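Solenoids, still

Back at the bench with the parts for the cupboard latch. March already and I said it would be done by Christmas, so.

The little push-pull ones came loose in a bag from Dhillon, no labels, no paperwork, and I'd mixed them up within an hour. Same size, same everything to look at. So now they get a number in marker pen on the flat side of the bracket. Should of done it first. Number goes between the two holes where the screws won't cover it.

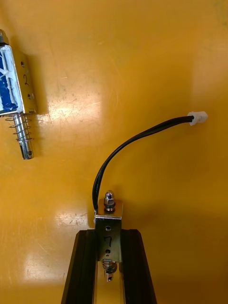 Sneha Uniyal

Number 2 has the blue tape round the coil, a bit creased, and the spring on the plunger. 7 is the other one. Writing on metal is horrid by the way, the pen skids and if you touch it too soon you've got a grey thumb and no number.

Next job is checking the travel on each. Push the plunger in, let go, see if it comes back without sticking. If it drags I take the spring off and give it a very slight stretch, then try agian. Go easy, I ruined one last winter and had to pinch a spring out of a dead biro.

The small cross hole near the tip is for the link wire. Thin fuse wire fits but bends. Paper clip is too fat. Poonam Saxena says use florist's wire, she has a reel, going round at 8 to fetch it.

Also the orange top is a mess of scratches now and small parts vanish on it when the lamp's on. Want a mat with an edge. Anyway, kettle, then wiring. More when the latch is in.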